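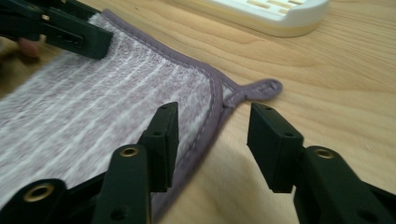
Water Uptake of Cotton Terry After Repeated Washing

Textile Basics, final project report
16 June 2024

1. Background

New towels often feel soft in the store but leave water on the skin the first few times they are used. A common explanation is that mills add a softener at the end of production, and that this coating has to wash out before the cotton takes up water well. We wanted to see if we could measure the change with simple equipment.

2. Materials

We bought cotton terry from two suppliers, Bretel and Tonness. Both fabrics were sold as bath weight. From each one we cut 12 square samples and zigzagged the edges so they would not shed loops in the machine. Detergent was Indisetti unscented liquid. No fabric softener was used.

3. Method

Each sample was dried on a rack overnight and weighed. It was then laid flat on 100 ml of tap water in a tray for 55 seconds, lifted by one corner, left to drip over the tray and weighed again. The difference was recorded as uptake. We did this before the first wash and after every wash, for 3 washes in May.

4. Results

Uptake went up after the first wash for both fabrics. The Bretel samples changed most. New, they floated for several seconds before the water came through. The Tonness samples sank almost at once even when new, and gained less from washing. Between the second and third wash we saw no clear change in either fabric.

5. Problems

Drip time was not controlled well in the first session, so those readings are less reliable. Two Tonness samples frayed in the last wash and were left out. The scale in the Vörös building was replaced partway through, and we did not check the new one against the old one.

6. Further work

The same test should be run with a softener added, and with line drying compared to tumble drying.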